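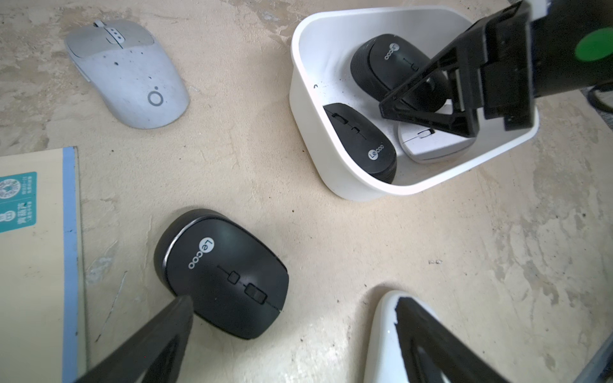
The two-armed cell on the sorting job, left fingers down by a black Lecoo mouse and the other gripper in the white bin.

Looking after the Budolero cell
Skorkness workshop gallery, May 20, 2025

Welcome back to the gallery, and thank you to everyone who wrote in after the last page wanting to know how the two-armed cell is kept going from one week to the next. I promised a short answer and I'm afraid this has grown a bit (it usually does once I get started on the Budolero), but put the kettle on and I'll take you round it.

The mice are our everyday sorting job. We have a good many old ones, black and grey and white, and they are awkward little things to pick up, all curves and very few flat sides, so if a finger is even slightly out of true you find out with a mouse long before you would with a box. In the view from the left wrist you get the openwork finger with its ribs, and I'd ask you to look at those ribs for a moment, as they get more of my attention than any other part of the machine.

The ribs are what let a finger give a little when it meets something. Fluff gets in between them, and crumbs of whatever has been on the work surface, and then the finger stops bending evenly and starts to push things sideways. I go through them with a soft paintbrush every morning before the arms are switched on, and once a week the fingers come off altogether and have a proper wash in warm water with a drop of washing-up liquid. Let them dry overnight. I was impatient once, in November, and spent the whole of the next morning wondering why everything was slipping.

There is a round green sticker on the side of the other gripper, and you will meet it again if you ever help with a changeover. We mark that side so the gripper goes back on facing the same way. Please don't peel it off to tidy up!

The cable near that gripper needs its slack. It has to have a nice easy curve so the wrist can turn right round with nothing tugging, and the way I check is to move the arm by hand, with the power off, to the far corner of the bin and back again, watching the loop all the way. If it goes straight at any point, let a little more through the clip. If it droops on to the work surface you have been too generous, and it will drag the mice about.

Finger pads are changed by the counter in Planier, the program we run the cell from. The last left-hand set came off at 3203 picks and the right-hand set at 2264, and I have stopped expecting the two arms to match, seeing that one does a great deal more reaching into the bin. The present pads were at 487 when I wrote this and still have plenty of grip in them. Write the number in the blue book when you change a set, and the date as well.

Four screws hold each gripper to its wrist. Do them up a little at a time, going corner to corner, and finish with the small torque driver from the Lema tool roll, then put the driver back in the roll, please, as I have found it in some very odd places. After that comes the camera check, which takes around ten minutes: open the wrist view, close the fingers slowly and make sure both tips stay where you can see them for the whole movement. If one wanders off, the bracket has been knocked. Loosen it, nudge it and try again before you run the calibration, or you'll only be doing it twice.

The bin gets a wipe when I remember. It picks up dark scuffs on the inside that no amount of rubbing seems to shift, and I've rather given up on those.

More on the wrist bearings next time, once the new grease has come.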